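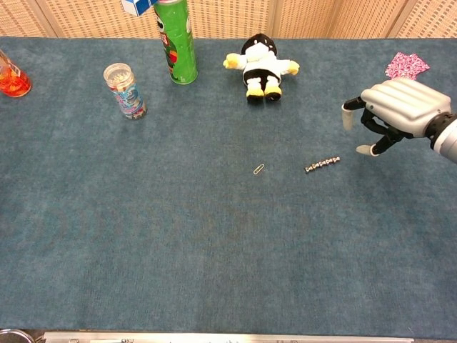
4.2 Do soft surfaces make an open office quieter?

The claim that fabric screens and carpet will calm a noisy office is repeated so often that few buyers ask where it comes from. We traced it through the sales literature of two suppliers, Venanmont and Sperling, and through the fit-out report for the Jirndale offices. All three lean on the same kind of evidence: a sample of material is tested in a reverberant room, it absorbs a good share of the sound at 2000 Hz, and the reader is left to assume that people at their desks will notice.

We doubt that this step can be taken so easily. Speech carries much of its energy well below 2000 Hz, and thin coverings tend to do little at the low end. A figure quoted at one frequency says almost nothing about how far a phone call will travel across a room. The Venanmont brochure gives no value at 100 Hz. Sperling gives one, in a footnote, and it is poor.

There is also the matter of what lies behind the fabric. A woven or perforated face lets sound through to whatever is underneath, and if that is a hard board, most of the sound comes straight back. Figure 3 has a beige woven screen with a perforated, grid-like surface and vertical seams between its panels, standing behind a carpeted tabletop. From the face alone there is no way to tell what such a screen would do to a voice. Seams raise a further question, as a gap between panels can undo part of the work of the panels themselves. The test samples we found were single pieces with sealed edges.

The Jirndale report is more careful than the brochures, but it has problems of its own. Staff were surveyed before and after the new screens went in, and 531 replies were pooled across both rounds. The report does not say how many people answered twice. It does say that complaints about noise fell. It also mentions, some pages later, that 14 teams had moved to another floor between the two rounds. A drop in complaints is what one would expect from a half-empty room, with or without new furniture, and the authors make no attempt to separate the two effects.

Menetti, the firm that ran the survey, asked whether the office felt "calmer". We are uneasy with the word. People who have just watched their workplace being refurbished may well call it calmer when they mean newer, or softer to look at. No sound levels were recorded in the second round - an odd saving, given that they were recorded in the first.

None of this shows that soft surfaces are useless. Carpet underfoot does reduce the sound of footsteps, and we have no quarrel with that finding. Our objection is to the larger claim, which rests on one frequency, sealed samples and a survey taken in a changed building. Until speech is measured between occupied desks, with the same number of people present each time, we treat the reported benefit as unproven and leave it out of the cost comparison in Section 5.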